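Section 4 - Setting up the cloth bench for a shift

Read section 3 first if you've not had the two arms switched on before. This part is for the folding and wiping bench at Lollidham, both arms on the front rail. The Győri site has the older layout, see their own sheet.

Who does what now

Before the arms came in, one person stood here and handled cloths all shift. That job is now split. The bench does the picking up and laying out, you do the loading, the checking and anything it gives up on. Up to 500 cloths a shift, depending on the mix. Nobody's hours changed because of it but the breaks did - you no longer need cover for a ten minute break, just pause the bench (step 11). Two benches per person, no more. If you're asked to mind a third, speak to Soledad Tran.

Before you start

1. Sleeves up or buttoned, lanyard off. Hair tied back.
2. Key switch to HOLD. Wait for the arms to stop completely.
3. Look along both cables from base to gripper. Should move freely, no kinks. A cable that has dropped low can catch a cloth on the way past.
4. Check the boards under the front rail. Green light on each. No light = don't start, ring 274.
5. Wipe the tabletop with a dry cloth. No spray while the arms have power.

CAUTION: Never lean in over the front rail with the key at RUN. Go to HOLD every time, even for one dropped cloth.

Laying out the table

6. Work cloth in the middle, where both grippers can get to it. It doesn't have to be neat, the arms are meant to cope with a heap.
7. Other cloths to the back. Leave a hand's width clear between them and the work cloth or the bench will try to pick up both.
8. Basket into the back right corner, pushed up to the walls. Bottles and hand tools stay out of the middle. Left side is best for tools, and keep them together.

Note: the patterned wall covering stays up. Lernari (the control software) was set up against it and if you tape notices over it the position check starts failing. We lost most of a morning to a holiday rota in December.
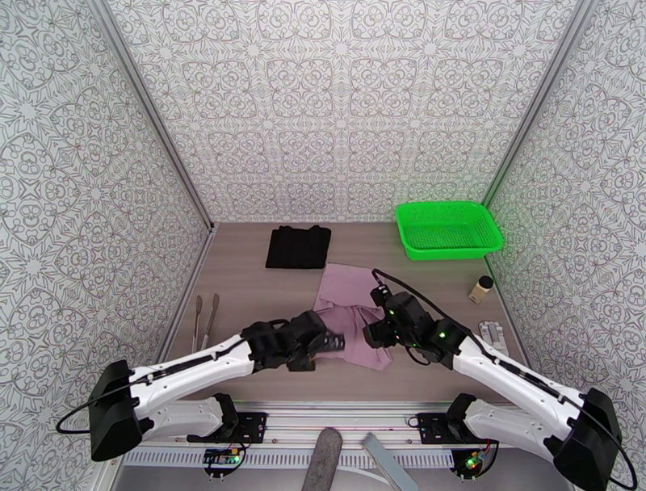

Fig. 4.1 Cloth bench with both grippers at the work cloth. Basket in back right corner, hand tools on the left.

Running

9. Key to RUN, press the job button once. Don't press twice, the second press queues another job and it will go looking for a cloth that isnt there.
10. Stand back behind the floor line for the first three cloths. After that you can go and see to your other bench.
11. To pause: yellow button on the post. The arms finish the move they're on and then stop, so give it a few seconds. Sign the break sheet, leave the bench paused, go.
12. If an arm lets go of a cloth it tries again twice on its own. Leave it alone. After the second go it beeps and waits for you.

When it beeps

13. Key to HOLD.
14. Shake the cloth out and put it back in the middle. Wet or torn ones go in the reject bin, not back on the table.
15. Key to RUN, press RESUME on the screen. Code 147 means it couldn't find an edge - turn the cloth over and try once more. Same code again, put that cloth aside and do it by hand.
16. Write the code on the bench log. Yes every time. The log is how we get the software changed, and it is not used to check up on how fast anyone works. That was agreed with staff before the benches went live and it's still the case.

CAUTION: Don't pull a cloth out of a closed gripper. Use OPEN LEFT or OPEN RIGHT on the screen. Pulling bends the fingers and a new set from Prornix takes weeks.

Doing it by hand

Some jobs are still quicker by hand, mainly thick towels and anything with fringing. Fine to do these yourself on the side table. Everyone on the rota does at least one hand session a week so people keep the knack, and so we can carry on when a bench is down. Jalen Hutchins keeps the list. Swap with each other if you need to but tell him.

End of shift

17. Let the last cloth finish, then key to HOLD.
18. Press PARK. Both arms go back to their rest postion.
19. Clear the table. Basket emptied and put back in its corner.
20. Power off at the wall, key out, key to the office.
21. Hand over in person if there's somebody coming on. Tell them about any repeat codes, worn fingers, or a bench that's running slow.

Faults out of hours: 1956 from any site phone. Leave the bench off until someone has rung you back.

Sheet last changed 2018-06-06. Bin older copies.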